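About Clastley

Clastley is a small shop that sells, mends and lends out puzzles. Mostly the twisty kind, the ones your uncle solved by peeling off the stickers. We opened in a former dry cleaner's on Benow Street, and people still come in with shirts. We have stopped correcting them and started handing them a cube while they look for the right address.

The business began with a box of 500 secondhand puzzles bought at auction under the name Londoño, which we took for a brand and later learned was the family clearing out the garage. Most were stiff, several were missing corners and one had been put back together in a way that could never be solved. That one is still behind the counter. We offer it to customers who say they can do any cube in under a minute.

What we do

We sell new and used puzzles in every size we can get through the door. We clean and lubricate old ones, replace stickers, and tighten or loosen the springs until a cube turns the way you like it. A basic tune-up takes 2 days. A cube that has been through the wash takes longer, and we would like you to tell us about the wash when you drop it off.

We also run the lending crates. A crate goes home with you for 2 weeks and comes back, in theory, with the same puzzles in it. Schools and libraries take them by the term. The crates are plain slatted wood, open at the top, and they suit the job because a child can see what is inside without tipping it all over the floor first. They tip it over anyway.

The starter crate is the one most people ask for. It holds a regular 3x3 and a little 2x2, and the pairing causes arguments in our shop.

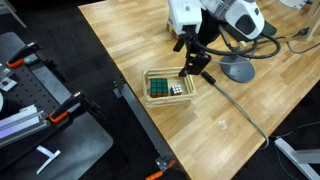 Half of us say beginners should learn on the small cube and move up. The other half say the small one teaches bad habits and is too easy to lose in a couch. Both camps have written instruction leaflets, and we put both in, so you may find that page one of each tells you to ignore the other.

Thursday evenings are open table. Bring something scrambled, or borrow something of ours and scramble that. Coffee is free and tastes like it. We lock up at nine – later if somebody is on the last layer.

We share the back stockroom with Koseo, who make board game inserts and are very patient about the clicking. If you knock at the side door and get them instead of us, they will take a return, but please don't ask them which cube to start with.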